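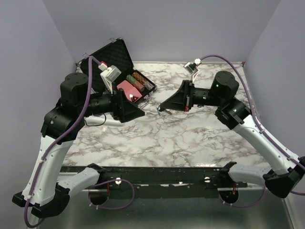 Soluble fiber in bread: notes after 6 loaves

I have been adding oat beta-glucan concentrate to a plain white loaf since March. The aim was a slice with enough soluble fiber to matter in a normal breakfast, without a crumb that eats like paste. These are the notes so far.

The concentrate is sold by Drurnow as a pale powder. I replaced 7 percent of the flour by weight. At that level the dough takes up far more water than the recipe expects. My first loaf used the original water and came out short and dense, with a tight ring under the crust. Each later loaf got a little more water, and the fourth was the first I would serve to a guest.

Mixing order matters more than I thought. If the powder goes in dry with the flour, it grabs water before the gluten has formed and the dough tears when stretched. Holding it back until the dough is smooth, then adding it as a thick slurry, fixed most of that. The slurry should stand overnight in the fridge. Lumps that survive the night will survive the oven too.

Fermentation is the weak point of the whole idea. Flour carries enzymes that cut long beta-glucan chains into shorter ones, and the shorter chains make a thinner gel in the gut. The label still shows the same grams of fiber. A long sourdough rise gives those enzymes more time, so I have gone back to baker's yeast and a short proof. The flavor is flatter. I add a spoon of malt syrup, which helps the crust and does little for the crumb.

I also tried inulin from Erneria in one batch. It dissolves without trouble and tastes faintly sweet, but yeast breaks down part of it during the rise, and the loaf browned too fast at my usual setting. I dropped the oven temperature and still got a dark top. It is probably better in yogurt.

Storage: sliced and frozen on the day of baking. Left in a bag on the counter, the beta-glucan loaf stays soft a day longer than the plain one, then goes gummy near the base.

Next is barley flour from the Rovthorpe mill, at a higher share and with no concentrate at all.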